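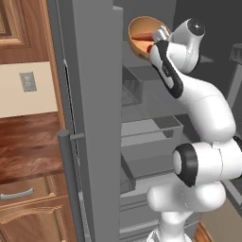

Image: Orkex

Progress report to the Rallemo Fund
Tirnton Registry of Inherited Cerebellar Disorders
18 March 2019

The registry now holds records on 197 families, three short of where we said we would be. We had promised 200 in the application, a number chosen, as far as I can reconstruct, for its roundness. The missing three have agreed to take part and are waiting on consent forms, which are waiting on our legal office, which is waiting on a new printer.

Scans. Every enrolled family has at least one brain MRI on file. Fifty of these have been read twice, by two neuroradiologists who did not see each other's notes. They agreed on the brainstem findings nearly always and on the size of the vermis less often than either would like. We have since written a one-page reading guide. Both readers have objected to it, on different grounds, so we consider it balanced.

Genetic testing. Samples went to the Ospina laboratory in August. Results are back for all but the last batch, which spent nine days at an airport and has to be drawn again. The parents took this better than I did. Where both parents turned out to be carriers, counseling was offered before the written report went out, as you asked.

Eye and kidney follow-up. This is the weak part. Children are seen for balance and speech on schedule, but the yearly kidney labs depend on local clinics, and local clinics have their own ideas about what a year is. Ulla Pesonen has started calling them herself. Returns have improved, and two clinics have asked whether she could please send e-mail.

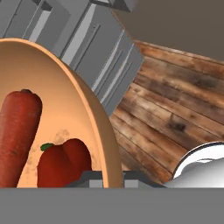 Rendering courtesy of Orkex

Money. We are $2000 under budget on travel and over it by almost the same amount on shipping, for reasons given under Genetic testing. I would like permission to move the one into the other.

Next period. Enroll the last three families, finish the second readings, redraw the lost batch, and get the kidney labs to 100 percent for the under-fives. The database upgrade is listed in the work plan for this period as well. It was also listed in the last one. A revised date will follow once the vendor gives us one we can repeat with a straight face.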